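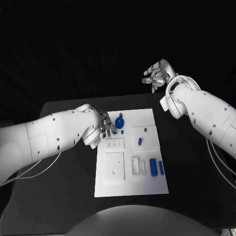

Everyone wants to sell me a policy

Every few weeks someone sends me a clip of a two-armed robot putting a peg in a hole and asks whether this is finally it. The message usually comes with a number. The last one was 39 tasks, all done by one learned policy with no task-specific code. I watched it twice and then asked for the thing I always ask for, the log of the attempts that were thrown away. I am still waiting.

I write control and planning software for a living, so I have a dog in this fight. I would like the learned stuff to work. It would save me a great deal of typing. But I have grown tired of the way we talk about it, and small assembly work is where the talk gets loosest.

Take a board of blue pegs, cylinders and white plates on a dark table, with a multi-fingered hand on either side. A child could sort it out over breakfast. For software it is a nasty little job, and most of the nastiness sits in places the demos skip.

Perception first. Blue parts on white plates against a dark table and a black curtain is about as kind as a scene gets. I have no objection to that, and I set my own benches up the same way. You want to know your planner is broken before you find out your segmentation is broken. What I object to is the slide that comes afterwards and says "robust vision". Robust to what? Put a beige part on a beige tray under a skylight in February at four in the afternoon and then show me the slide.
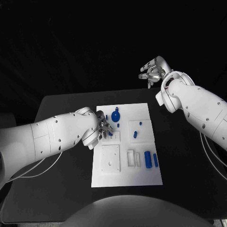
Then there are the fingers. Once a hand closes on a small peg, the camera up at the head loses most of the peg. The pose estimate you were so proud of becomes a guess carried forward from the moment before contact. There are honest ways to deal with this, such as tactile sensing, a camera at the wrist, or a deliberate search pattern that accepts you are lost. There is also the popular way, where the policy has seen enough pegs from enough angles that it muddles through, and when it doesn't, the trial is marked "operator reset" and drops out of the count.

I spent a good part of last year on exactly that column in a spreadsheet. Our tooling at Aitken had a reset button, and the reset button wrote no reason code. We had 300 trials and a success rate we were pleased with. When we made people type a reason before the reset would go through, the rate fell so far that two colleagues assumed the new build was at fault. The build was the same. We had simply stopped throwing away the bad news.

Two arms, one waiting

The second arm is my other complaint. Bimanual is the word on every grant application, and what I mostly see is one arm working while the other hangs in the air with its fingers open. I don't blame the arm. Planning for two of them in a shared space is hard, and the cheap answer is to give each a turn and a lock. Our planner at Bornbridge did this for years and we called it "coordinated", which I now find embarrassing. It was a queue with 2 customers.

If a system really needs both hands, show me the moment when one steadies a plate while the other pushes, and both controllers have to agree on how hard. That is where force limits set by hand come back to bite you. That is also where learned policies could earn their keep, and I'd be glad to see it. I have seen it done well perhaps a couple of times, both on hardware that was then packed away.
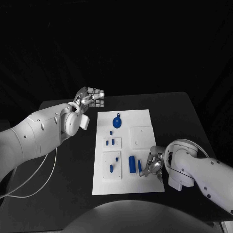
What I would pay for

Boring things, mainly. I want a replay tool that lines up joint states, camera images and the planner's own opinion of the world on one clock. The one from Flaltska comes close, then drifts out of step on long recordings, and their answer to my bug report was to make shorter recordings.

I want the starting layout of the parts saved with every trial, so I can tell whether a policy copes with a plate that has been moved or has merely learnt where the plate usually is. A lot of claims about generalising would shrink if that file were published next to the video. 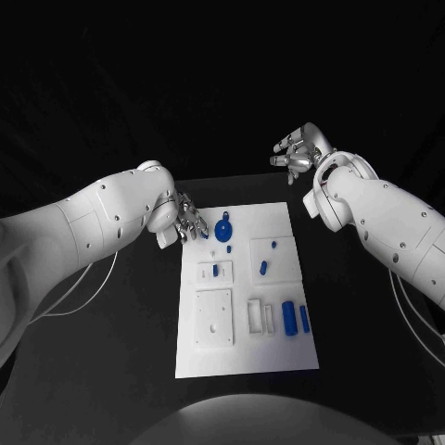 And I want failures sorted by cause. A missed grasp, a bad pose and a planner timeout look much alike from across the room, and they need three different people to fix them. The Kindolwood benchmark gets this half right. It makes you report 100 runs in a row with no gaps, then lets you describe the failures in a free text box, where "other" does very well for itself.

I've been told this attitude is why classical control people get left behind. Perhaps. The same people ring me when the arm stops halfway to a tray and the policy can't say why. I pick up, and the first thing I ask for is the log.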